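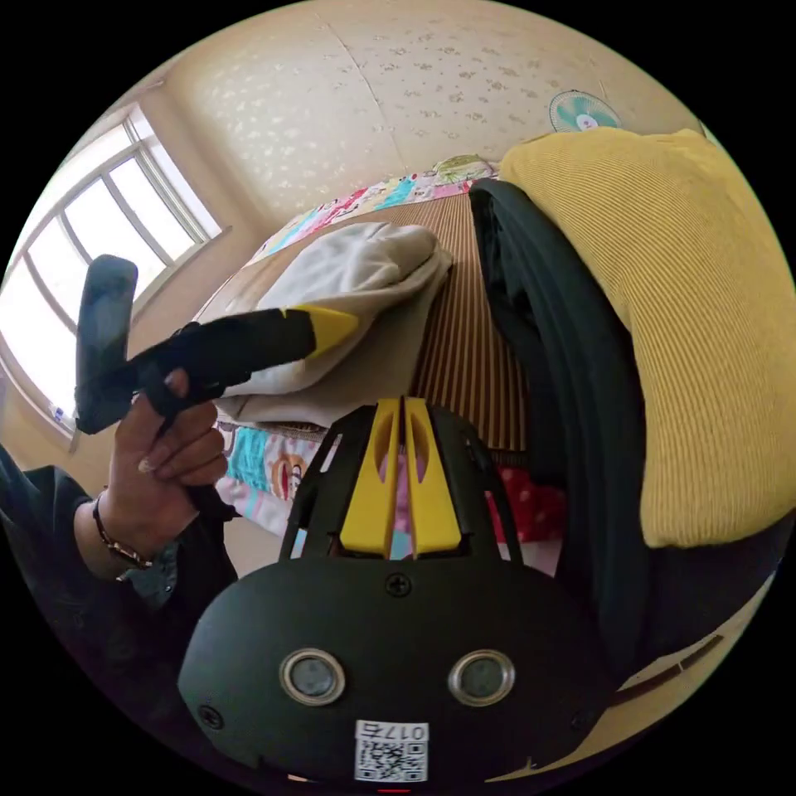 Folded cloth, off-white. See item 4.

Memard House, shared kitchen and laundry room: May walk-round

1. Fire door. Closes by itself. Has been taught to stay open with a tin of chickpeas. Tin removed, door passed.

2. Extinguisher. Pin in, gauge in the green. Somebody has hung a tea towel on it. Moved.

3. Smoke alarm. Tested at 3 pm, loud. The Tadau flat upstairs came down to complain, so we can tick "audible on other floors" as well.

4. Cloths and tea towels. Fold them and keep them off the hob. Greasy ones get washed hot and left to cool before they go in a pile. FAIL: one pile still warm from the dryer, next to the toaster.

5. Dryer filter. Enough fluff to knit a second dryer. Cleaned. FAIL until it stays clean for two weeks.

6. Extension leads. One lead plugged into another lead. Apparently this is "temporary", as it was last May. FAIL.

7. Kettle. Cable sound, lid missing. Replace.

8. Floor by the sink. Dry. Noted with surprise.

9. First aid box. Full, apart from plasters. Contains 2 eye patches, should anyone take up piracy.

Result: 3 fails. Next look in a fortnight.

Comments (3)

Moroz landing: The chickpeas were mine. Can I have them back?

Cunia flat: Item 6 is holding up the freezer, please warn us before you unplug it.

Ground floor back: What counts as a greasy cloth? Asking about one in particular.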